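Keeping a Garage Gym From Smelling Like One

A barbell is a simple object and will still find ways to disappoint you. Most of them involve rust.

Brush the knurling with a stiff nylon brush once a week. Chalk holds moisture, and a bar caked in it turns orange by June. Wipe on a little 3-in-1 type oil, wait ten minutes, wipe it off again. Keep going until your hands stop sliding, or your next deadlift will be a short one.

Rubber mats: warm water, a squirt of dish soap, a mop you don't love. Skip the bleach. New mats stink for a month whatever you do – mine did for two, and I had the door open the whole time.

Check the rack bolts every 200 sessions or whenever it starts to squeak, whichever your nerves allow. I found 7 loose ones on mine the night after squatting 231 under it.

Leather belts get saddle soap and a hook. Rolled up in a gym bag, they grow things.

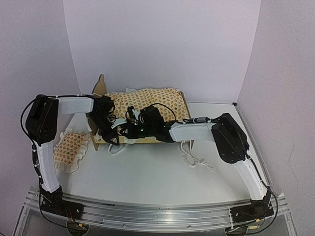

Two arms, one cardboard box.

Collars, bands and wrist wraps want a box with no lid. I have bought boxes with lids. The lids are now somewhere behind the bench, with the good collars.

Knee sleeves go in the wash inside out, cold, on their own. Hang them outside – well downwind.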